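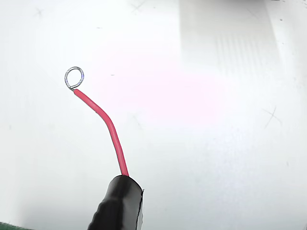 Cable rojo con el extremo pelado y cerrado en anilla.

Cuaderno de taller, enero. Portátil pequeño frente a portátil normal, segunda tanda

Sigo sin ver para qué queremos los Dirnen. La propuesta de compras es cambiar los Vornholm de 14 pulgadas por el modelo pequeño para todo el que sale a hacer visitas, y el argumento es el peso. Muy bien, pesan menos. He pasado las dos máquinas por la báscula del almacén, cada una con lo que lleva de verdad una persona en la mochila, y la diferencia se queda en 222 gramos a favor del Dirnen. El folleto habla de bastante más, pero el folleto pesa el ordenador solo, sin cargador, sin adaptador de red y sin el ratón que todo el mundo acaba metiendo a los dos días.

Condiciones, para que luego no me las discutan: misma imagen de sistema, mismo usuario de dominio, brillo fijado a 300 nits medidos con la sonda, wifi de la planta, Bluetooth encendido. El perfil de energía es el que viene de fábrica. Ekaette dice que con el perfil ahorro el Dirnen gana mucho. Puede ser. También va a tirones al desplazar una hoja de cálculo larga, y la gente lo va a quitar la primera mañana.

Batería. Carga de oficina (correo, navegador con quince pestañas, una videollamada de media hora cada dos). El Vornholm se apagó a los 550 minutos. El Dirnen no llegó. Tengo dos pasadas y no coinciden entre sí, así que no apunto cifra hasta hacer la tercera. En la primera me encontré el indexador trabajando de fondo y no me fío.

Teclado. Esto es lo que me preocupa y lo que no sale en ninguna tabla. Las teclas de la fila superior son más estrechas, las flechas van a media altura y la eñe está pegada a un Intro recortado. Escribí en él el informe de incidencias de ayer y acabé enfadado. Se lo pasé a Ekaette Tamuno sin decirle nada y me lo devolvió con una nota: «Para leer, bien. Para escribir, tráeme un teclado». O sea, teclado externo. Y si hay teclado externo, hay soporte, porque si no la pantalla queda a la altura del ombligo. En ese momento el ordenador ligero necesita una mesa, y en la mitad de las visitas no hay mesa, hay un rincón de mostrador o las rodillas.

Puertos: dos USB-C en el mismo lado. Uno se va en la alimentación. Para la red por cable hace falta el Drakos, que es un cacharro decente pero se calienta y añade un cable corto y tieso que hace palanca sobre el conector. El Vornholm trae la toma de red integrada, fea y gruesa, y ahí sigue funcionando.

Pantalla: a tamaño de letra cómodo, en el Dirnen caben bastantes menos filas de la hoja de inventario. Subiendo la resolución caben, pero yo no las leo y dudo que las lea alguien con más de cuarenta años en una furgoneta.

Sobre lo de «con el móvil y una pantalla os bastaría», que ha vuelto a salir en la reunión. Lo probé con el Tindex el mes pasado y está apuntado unas páginas atrás. Se conecta, saca escritorio, abre el correo. El cliente de terminal pierde la sesión cada vez que se bloquea el teléfono y el programa de etiquetas directamente no existe. Que un teléfono sea un ordenador no se lo discuto a nadie; lo que me hace falta es imprimir etiquetas.

A favor del Dirnen, por ser justo: arranca antes, no hace ruido (el Vornholm sopla como un secador en cuanto actualiza algo), cabe en la bandeja del tren con el vaso al lado. Para quien solo enseña presentaciones y contesta correos, no le veo pegas. Son tres personas en la casa, según mi cuenta, y dos de ellas son quienes han pedido el cambio.

Revisado también el consumo en reposo, que me parecía alto. Dejé el Dirnen suspendido al salir y por la mañana había perdido más carga que el Vornholm, con la tapa cerrada los dos. Puede ser cosa del firmware. He abierto consulta al proveedor, número de ticket acabado en 102, y de momento me han contestado que actualice el firmware, que ya estaba actualizado.

Pendiente:
tercera pasada de batería con el indexador parado en ambos
pesar otra vez con el cargador compacto, si es que llega
pedir el Dirnen con teclado español de verdad, el que tenemos parece un inglés con pegatinas bien puestas
probar el Drakos con transferencia larga y mirar temperatura
preguntar a compras si el precio incluye el adaptador, porque en la hoja no aparece

Añadido a las 17:40. Compras contesta que el adaptador va aparte. El soporte también. No firmo nada hasta tener la tercera pasada, y mientras tanto el Dirnen se queda en el armario de préstamo, por si alguien quiere llevárselo una semana y contarme cómo le ha ido escribiendo.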